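Laundry examples for a learning robot: tips from a doubter

I have been asked to write up what we do in the utility room at Rastby, for other people who have agreed to let a machine learn on their washing.
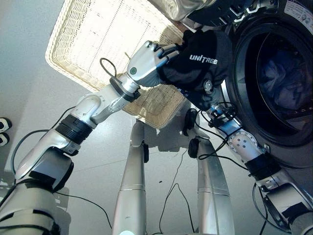 My own view first, so you can weigh the rest. I don't think a robot is going to do my laundry any time soon. I do think that if you are going to record examples for one, you may as well record good ones, and most of the bad ones I have had to throw away were bad for dull household reasons.

Sort before you start, and then unsort a bit. The sheet from Pukley told us to use "a typical mixed load". What people bring is a typical mixed load they have tidied up for company. Socks in pairs, shirts the right way out. Leave the sleeves inside out. Leave the towel in a lump. A system that has only been shown neat washing will learn neat washing, and you don't have any.

Dark things are the trouble. A black top against a dark drum and a dark rubber seal is hard enough for me at seven in the morning. Put the room light on as well as opening the blind, and keep the light the same for the whole batch. Shiny fabric is the other nuisance. Record it, but note it in the log so that someone can find those runs later.

Wicker baskets look nice and snag. Check the rim for loose ends before a session and push them back in. If a garment catches, carry on and keep the run. I had a long argument with Gion Thaler over this, as he wanted every snag deleted. I gave him a folder marked "snags" and he has since asked for more of them.

Cables: walk the floor first. Any lead lying on the tiles wants to be out of the way of feet, yours included. Tape leaves a sticky line on grout, so use a strip of matting.

Empty pockets. One tissue will cost you the afternoon.

Now the numbers. In March we recorded 243 runs of moving clothes between basket and drum. I kept 122. The rest had the door half shut, or somebody reaching in to help, or the wrong label typed afterwards. I was told the target was 500 and that more is always better. I doubt it. I would sooner hand over 122 I have watched to the end than 500 I haven't, and I have yet to see anyone at Teton explain where 500 came from.

Write the label straight away, in plain words: "one item, basket to drum, fell once". Don't put "success" on a run where half a sleeve is hanging over the seal. I found 18 like that, and if the door won't close on it, the job isn't done.

Wipe the seal between batches. Fluff builds up there whoever is doing the loading.

Last, wash the stuff properly now and then. Clothes that go in and out all day without a wash pick up dust from the floor and start to smell of the cupboard. Forty degrees, no softener, and back in the basket in a heap.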